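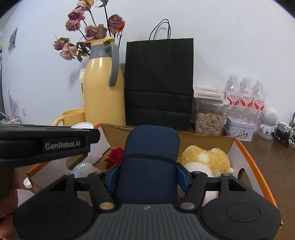

A box of small household things on the sorting table, with a yellow pitcher of dried roses behind it.

Swap shelf to open all summer after busy June trial

The swap shelf at the Givodetti community rooms will stay open through the summer, after a trial in June brought in more than its organisers had space to store.

Residents can leave small household things in good condition and take home anything they can use. No money changes hands and nothing has to be swapped like for like. Soft toys, mugs, artificial flowers, tins and kitchen containers have all been accepted so far.

The trial filled 41 cardboard boxes, of which 19 were emptied by the end of the month. A further 17 were passed on to the Anulow reuse shop, which takes anything left on the shelf for longer than six weeks. The rest are being sorted on the tables in the back room.

Organisers have asked people to pack with a little more care. Several boxes arrived with lids and caps separated from whatever they belonged to, and matching them up again has taken up a good part of each session. Lids should be taped to their containers, and anything that runs on a battery should be switched off before it is handed in.

Food and drink cannot be accepted, opened or unopened. Glass is welcome if it is wrapped in paper and the box is marked on top — plain newspaper will do. Large furniture, car seats and electric heaters should go to the Ghaffari Road recycling centre instead.

Vases and jugs are in short supply, as are children's books and sewing things. Paper shopping bags with handles are also useful for people who come without one of their own.

The next drop-off session is on 28th July, from 10am until 1pm, at the side entrance on Primelier Street. There is no need to book, but each household is limited to 6 boxes per visit. The shelf itself is open whenever the rooms are.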